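**Ticket status:** Closed
**Queue:** Assay and Settlement Support
**Requesting party:** Furukawa Refining, Silver Division
**Handled by:** Canham Assay Services, Client Support Desk
**Product affected:** Zuka lot reporting, silver grain and bar
**Opened:** 8/21/18

## Summary of the request

Furukawa Refining reports that the settlement assays for 14 silver lots do not agree with its own melt-shop figures. In each case the Canham result is lower than the Furukawa result. The difference is outside the splitting limit set in the supply contract with the buyer, Mosto Metals, and payment on the lots has been placed on hold by the buyer until the matter is settled.

The client asks Canham to do the following:

- confirm the method used on each lot;
- state whether the retained samples are still available;
- reissue the certificates if an error is found.

Contact at the client: Haruto Mizuno, Settlements. Assigned at Canham: Minoru Onishi, Client Support.

## Log

**Entry 1, M. Onishi.** Ticket received and acknowledged. The lot list supplied by the client has been checked against Zuka. All 14 lots are present and all carry a released certificate. Certificates show silver by potentiometric titration, with trace elements by spectrometer. No lot carries a comment from the laboratory.

**Entry 2, M. Onishi.** Retained samples located in the sample store. Seals are intact on all of them. The client has been told that no sample will be opened until both parties agree in writing, in line with the umpire clause of the contract.

**Entry 3, H. Mizuno (client).** Written agreement is attached. Please note that our own figures were obtained from dip samples taken at the furnace, while we understand Canham worked from drillings. We do not believe this explains the gap. In March we compared the two sample types over 78 melts and the agreement was well within limits.

**Entry 4, M. Onishi.** Noted. The March comparison has been added to the ticket. The laboratory has been asked for the titrant standardization records and the balance check sheets for the period in which the lots were run.

**Entry 5, M. Onishi.** Balance check sheets reviewed. All daily checks passed. The check weights were within their calibration period. No further action on the balances.

**Entry 6, M. Onishi.** Titrant records reviewed. Two bottles of sodium chloride titrant were in use during the period. The first was standardized against fine silver in the usual way. The second was also standardized, and its factor was written correctly in the bench book. The factor held in Zuka for the second bottle, however, is the same as the factor for the first. It appears that the bottle number was updated in the system and the factor was not.

All 14 disputed lots were titrated from the second bottle.
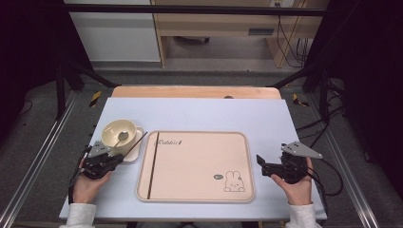
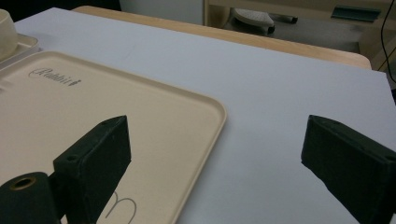 **Entry 7, M. Onishi.** The query was widened to cover every lot run from the second bottle, whether or not the client had raised a dispute. The search returned 51 lots in total, including the 14 on this ticket. The remaining lots belong to other clients and will be handled on separate tickets. No details of those lots will be entered here.

**Entry 8, H. Mizuno (client).** Thank you for the update. Kindly confirm whether the error would make the reported silver too low in every case, or whether some lots could have been reported too high. Our finance department must know this before it writes to Mosto Metals.

**Entry 9, M. Onishi.** The factor for the first bottle is lower than the factor for the second. Applying it to the second bottle would therefore understate silver on every affected lot. No lot would be overstated as a result of this error. Please treat this as a provisional statement until the repeat work is complete.

**Entry 10, M. Onishi.** Repeat titrations requested on the retained samples for all 14 lots, in duplicate, with a fresh bottle of titrant and a fine silver control at the start and end of each run. A second analyst will carry out the work and will not be given the earlier results.

**Entry 11, H. Mizuno (client).** Agreed. We request that one of our staff be allowed to attend when the seals are broken.

**Entry 12, M. Onishi.** Attendance approved. Visitor rules and safety instructions have been sent to the client. Safety glasses and closed shoes are required in all laboratory areas. The client's representative may observe and take notes but may not handle samples.

**Entry 13, M. Onishi.** Repeat work completed. Results for 12 lots agree with the client's figures within the splitting limit. Results for 2 lots remain low, although the gap is smaller than before.

**Entry 14, M. Onishi.** The two remaining lots were examined further. The spectrometer results show copper slightly above the level given on the client's melt sheets. Both lots came from the same charge according to the lot numbers. The client is asked to check whether the dip samples for these lots were taken before or after the final addition to the furnace.

**Entry 15, H. Mizuno (client).** We have checked the melt sheets. The dip samples for the two lots were taken before the final addition. The melt shop supervisor has confirmed this in writing. We accept the Canham repeat results for both lots and withdraw our own figures.

**Entry 16, M. Onishi.** Acceptance recorded. Revised certificates issued for all 14 lots. Each revised certificate carries the letter R after its number and states that it replaces the earlier version. The earlier certificates have been marked as withdrawn in Zuka and can no longer be downloaded. Copies have been sent to Mosto Metals at the client's request.

## Cause

The titrant factor and the bottle number are stored in separate fields in Zuka. The system allowed the bottle number to be changed without a new factor being entered. The fine silver control was calculated in the bench book, with the correct factor, and so did not show the fault.

## Corrective action

1. Zuka has been changed so that a new bottle number clears the factor field. Results cannot be released while the field is blank.
2. The fine silver control is now calculated in Zuka with the same factor as the samples.
3. A second person must compare the bench book factor with the system factor before the first certificate from a new bottle is released.
4. Laboratory staff have been briefed, and signed training records are on file.

## Charges

No charge is made for the repeat titrations. Courier costs for the revised certificates will be met by Canham. The client's travel costs for attending the opening of the samples are outside the terms of service, and a claim should be sent to the accounts office if the client wishes it to be considered.

**Entry 17, H. Mizuno (client).** Mosto Metals has released payment on the lots. We have no objection to the ticket being closed. The travel claim will follow by separate letter.

**Entry 18, M. Onishi.** Ticket closed. Retained samples resealed and returned to the store under their original lot numbers.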